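Leave the Library Open Late

The Bendine branch library now closes at 5 p.m. Most people I know get off work at 5. 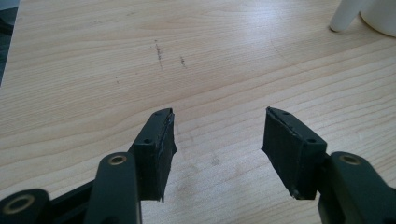 2 min read

The city says the evening hours cost too much for the number of people who came. Last October the branch had 284 visits after 5, and the city calls that low. I think it is fine for a neighborhood this size. Many of those visits were kids doing homework and adults filling out job forms, and they can't just come at noon.

Opening later in the morning would pay for most of it. The doors could open at 11 and close at 8 on 4 days a week. The Clornel branch has kept those hours for years, and parking is easier there at night anyway.
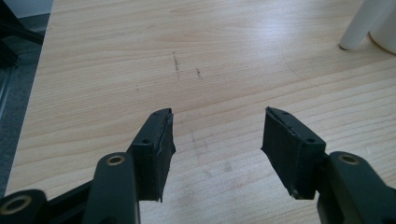 Gholamreza Mousavi wrote to me that mornings matter too, that his father reads the paper there at 9 and would have nowhere to go until lunch. He has a point. I would still take the trade, and I'd keep one early morning for the newspaper readers. The city takes written comments through the end of the month, 200 words at most.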